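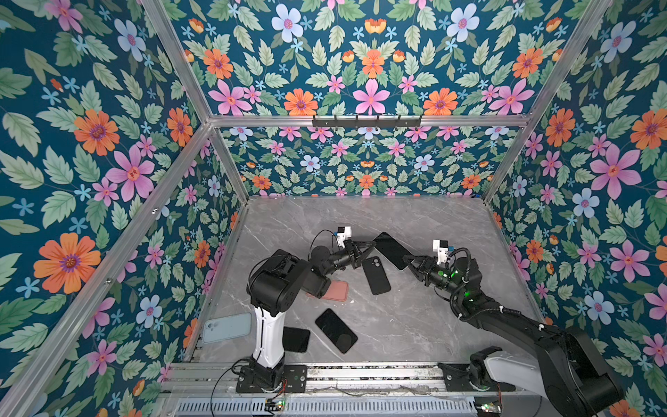

The flowered bay at Harkunlow: walls, floor, hooks and phones

Posted July 1, 2018

The flowered bay is the small working area at Harkunlow with wallpaper on three sides and a marble-patterned floor. We have used it since February, mostly for phones. This page is a short gallery with some notes on how it was put together and how the phones are kept. A few people have asked which wallpaper it is and whether the floor is easy to look after, so those come first.

The wallpaper

The pattern is called Bumora and it came from Villanueva as an end-of-range roll. It has a dark teal ground with green leaves and a lot of flowers in pink, orange and pale blue. We had looked at plain grey and a small check before that. The grey was dull to work next to all day and the check made one or two of us feel slightly seasick.

Bumora is a mirrored pattern, so you have to decide where the middle goes before you cut anything. We started with the back wall and put one of the large pink flowers at the top in the middle, then worked outwards. The sides were done afterwards from what was left on the roll. If you are doing something similar, buy more than the measurements say. A big repeat wastes a lot of paper, and we finished with a strip too narrow to be of any use except for lining a drawer.

The bars around the bay are silver aluminium. They were up before the paper was, and cutting neatly along them took longer than everything else put together. A new blade for every long cut helped. The first side wall was cut with an old one and the edge had to be trimmed again.

The floor

Pale grey with thin white veins. It was chosen to be quiet, given how much is going on in the walls, and it has done its job. Crumbs and hairs show up on it quickly, and that is useful if you are about to put a phone down on its screen. It gets a wipe with a damp cloth in the morning and a dry one straight after. We tried a spray cleaner for a while and gave it up, as it left a film that came off on the phone cases.

The phones

The phones are older handsets without SIM cards. They are kept as objects for handling and laying out, so it doesn't matter much whether they still hold a charge. Most are black, some have cases and some don't. The coloured cases are more popular than the plain ones because you can find them again at a glance.

We lay them out at all angles, some with the screen up and some with the camera side up. A straight row looks tidy, but phones in a real house are seldom in a straight row. They are on the arm of the sofa or face down by the kettle. If you want a layout that looks like somebody's table, put the first few down without thinking about it and then leave them alone. The urge to straighten is strong.
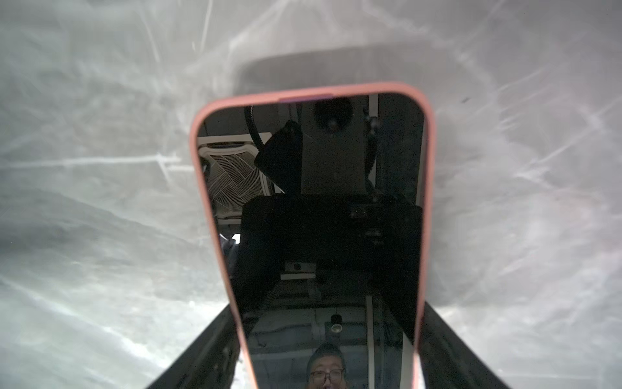 Phone in a salmon-pink case, screen off. The ceiling shows in the glass.

Black glass picks up everything above it: vents, cables, fittings, whatever is overhead. Tilting the phone slightly moves the reflection but seldom gets rid of it. A cloth stretched over the top works better, although it makes the bay gloomy and the teal then looks almost black. For ordinary use we leave the reflections as they are.

Fingerprints are the other thing. They don't show from straight above, then you bend down and there they all are. A microfibre cloth, folded small and used dry, is enough for most marks. We keep 20 of them and wash them together without fabric softener, as softener makes them smear. For anything sticky, one corner of the cloth is dampened with plain water and the rest is used to finish.

Cases come off once a month. Grit collects inside the corners, and it will scratch the back of a phone if it is left there. Soft cases can be washed in warm water with a drop of washing-up liquid and left on a rack overnight. Hard ones get a wipe and an old toothbrush round the camera opening. Pink and pale blue cases pick up dye from dark cloths, so those are dried with a white one.

Storage is a shallow tray from Grelik with 16 slots. It was sold for cutlery and letters, going by the label, but the slots happen to suit most phones in their cases. The wider ones go in diagonally or not at all. We lined it with felt, which cost more than the tray did. The tray lives on the shelf outside the bay and the phones go back in it at the end of the day, screens all facing the same way so that glass isn't rubbing on a camera bump.

The hooks

The black metal rack on the back bar is a bathroom fitting really, a narrow strip with a row of small hooks. It was put up when the bay was being used for keys and lanyards, and has stayed. Fixing it to the bar took four attempts to get it level, mainly because the pattern behind it pulls your eye off. In the end we measured from the top of the bar at both ends and stopped looking at the flowers.
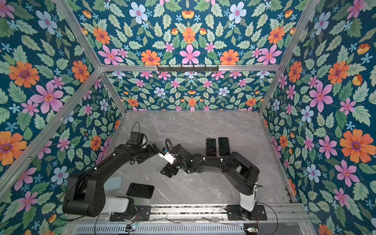
The hooks are small and turned up at the ends, so they hold light things best. Keys are fine. A wrist strap or a short cable is fine too, as long as the loop is narrow. Anything bulky slides off or hangs over the paper and rubs, and the teal does mark if something metal swings against it. There is one scuff low on a side wall that we have touched up with a felt pen — it is close enough in colour if you don't go looking for it.

Some people would prefer the rack gone, on the grounds that it sits in the middle of the best part of the wall. It may get moved when the paper is next replaced. For the moment it is handy and it covers nothing that matters.

Sizes and bits, for anyone copying it

Paper: Bumora, teal, from Villanueva. Allow an extra 3 metres for matching the flowers.
Border left for trimming: 40 mm on every edge.
Paste: ordinary ready-mixed, put on the wall and not on the paper.
Hooks: any narrow metal strip with small hooks. Black stands out least against the leaves.
Tray: Grelik, shallow, felt added by us.

Offcuts of Bumora are in the box under the shelf. They are free to anyone who wants to cover a notebook, but please leave the longest piece, as we are keeping it for repairs.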